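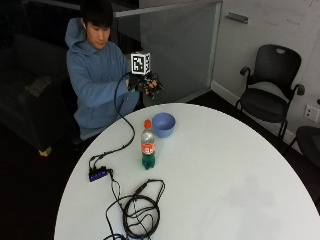 Reece at the left end of the white table, blue bowl over on the far side.

November, 9:40 p.m.

Long day, mostly spent on the table and on the cupboard that had to move to make room for it. I want to get this down before I forget what went where.

I was up at six. Coffee, toast, the rest of the plum jam. Mervyn Bellamy had said he'd come by at eight to help with the cupboard and he came at ten past seven, so I ate the second slice standing up. He had brought two old blankets to slide it on. We emptied the top shelves first. I had forgotten how much was up there. The fondue set, the good platter, Mom's cake tins, a bag of candle stubs, three vases I don't like. All of it is on the spare bed now under a sheet.

The cupboard went along the hall without trouble until the corner by the bathroom, where we had to tip it. There is a new scrape on the wall at hip height. Mervyn wanted to paint it right away. I told him the paint is from before we moved in and I don't know the color. I'll take a chip of it to the store.

With the cupboard out of the way the white table finally has space on all sides. I like it being an oval. The old one had square corners and I had a bruise on my leg most of last winter. This one seats more people too, though I haven't tried to fill it. Sheila Bickerstaff thinks white was a mistake and that I'll be wiping it all day. She may be right. I did wipe it twice before lunch.

I paid $303 for it, delivery included. Wrote that in the house book, along with the $90 for the electrician. The house total since we started is now $2,501, and I had hoped to be under that until spring. The window in the back room will have to wait.

The periwinkle bowl has moved out of the kitchen and onto the table. It was on top of the refrigerator for months and I never used it there. I keep going back and forth on what to put in it. Lemons would look nice but we don't go through lemons. Keys would scratch it. Clementines are coming in at the store now, so probably those, and when they're gone it can stay as it is.

Lunch was soup from the freezer, the leek one. The label said March. It tasted fine. Mervyn had two bowls and took the blankets home with him, then came back for his gloves.

In the afternoon I did the drawers. I had meant to do one and ended up doing all of the kitchen ones. Found:

- the small grater
- the warranty for the old dishwasher (threw it out)
- Wendy Ackroyd's pie server, which she asked me about at Easter and I told her I didn't have
- seven corks
- the missing key to the back gate, or a key that looks like it

I called Wendy about the pie server. She had bought another one by then and said to keep hers. I said no, I'd bring it. We talked for nearly an hour, mostly about her knee and about whether the Linuddale bus is going to keep its evening run. She has heard both things from different people.

Tried the key in the back gate around four. It goes in but doesn't turn. Could be the lock, which hasn't been oiled. Put it on a hook by the door with a tag that says GATE with a question mark.

Light goes early now. By five I had the lamps on. The floor lamp used to stand where the cupboard is, and I've tried it in two places in the big room and don't like either of them. By the window it shines in your eyes if you sit at the near end of the table. In the corner it does nothing at all. Keith Bloxham has a hanging one he doesn't want, he told me so in the summer, and I should ask if he still has it. It would need a longer cord. If the electrician comes back for the hall switch he could look at that at the same time.

Supper was eggs and the last of the potatoes. I washed up and left everything to drain.

Still to do:

- paint chip to the store
- oil for the gate lock
- call Keith about the lamp
- felt pads for the chairs, they make an awful noise on the bare floor
- sort the spare bed before my sister comes, at least the half she'll be sleeping on
- clementines
- pie server to Wendy

My back is sore on the left side from the cupboard. Took a hot bath and read two chapters. It has started raining and the gutter over the kitchen is dripping again, same spot as last year. I'll look at it when it's dry.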